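Festura House: The Reading Gallery and Its Tables
Photo gallery
December 2018

The Reading Gallery occupies the upper level of Festura House and is open to registered readers and, on set days, to the general public. It was refurnished over the summer and returned to full use in October. The pages of this gallery record the furniture, bindings and storage boxes in daily use on that level, together with short notes for readers who are planning a visit.

The gallery holds 849 bound volumes on open shelves. A further 799 items, mostly loose papers, are kept in lidded boxes in the adjoining store and are brought to the tables on request. Items are issued one at a time. Readers who need to compare two items should say so when placing the request, so that a larger table can be set aside.

The entries follow the order in which a reader meets the rooms, starting from the stairs. Selected entries appear on this page; the complete set may be consulted at the issue desk.

The tables

The gallery has 11 reading tables. All were made for the house by the Dakari workshop and delivered in two groups. The tops are finished with oil and wax and are not varnished, and the finish is renewed once a year during the winter closure. Light marks from earlier use have been left in place where they do not affect the surface.

Readers are asked to use pencil only. Drinks, including water, are to be left in the lockers on the ground floor. Laptop computers may be used at any table, although only the tables nearest the inner wall have power outlets.

The bindings

Bindings with gold decoration receive particular care. Gold tooling wears first at the corners and along the edges of a cover, where hands and shelves touch it most often. Volumes of this kind are laid flat on the table and are never stood on the lower edge or leaned against another object for more than a moment.

The house conducted a survey of decorated covers during the closure. It identified 23 volumes that required attention — most of them for loose corners or lifting cloth — and these were sent out in small groups for repair. All have since returned to the shelves. The survey sheets are filed with the catalog and may be seen by arrangement.

Gloves are not required for bound volumes. Clean, dry hands are preferred, and a washroom is located beside the lockers. Cotton gloves are supplied for photographs and for any item with exposed metal.

The boxes

Loose papers were formerly kept in open trays, an arrangement that allowed dust to settle and made it difficult to move a complete set at one time. The present boxes were supplied by Teltix in several sizes. Each has a lid and carries a shelf number on a paper label at one end.

A box is placed on the table closed. The reader removes the lid, sets it to one side, and takes out a single folder. The order of the folders must be kept as found, and a card is provided to mark the place of any folder that has been removed. Boxes are to be closed again whenever the reader leaves the table, even for a short time.

The railing side

Several tables stand along the railing, where daylight is best in the morning. These places are popular and cannot be reserved. Nothing may be placed on the handrail at any time, and bags should be kept well away from the balusters. 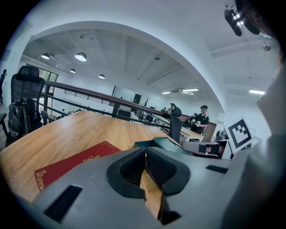 Large folders are better consulted at the inner tables, where there is more depth and a reader can open both covers fully without reaching over the edge. Staff will move a reader to another table on request if the item proves larger than expected.

The Jankauskaitė deposit

The most recent addition to the gallery is the Jankauskaitė deposit, a group of household account books, letters and printed programs placed on long-term loan with the house. Listing is under way. The account books are already available to readers; the letters will follow once each folder has been numbered. Requests to quote from the deposit should be made in writing and will be passed to the lender for a decision.

Notes for visitors

Requests received before noon are normally ready the same afternoon. Material held in the outer store takes one working day. Readers arriving for the first time should bring one form of identification and allow a few minutes for registration at the issue desk.

The stairs to the gallery have a handrail on both sides. An elevator is available from the ground floor; please ask at the entrance, as a key is needed.

Copies of photographs in this gallery may be ordered for private study. The order form lists current charges and is available at the entrance and at the issue desk.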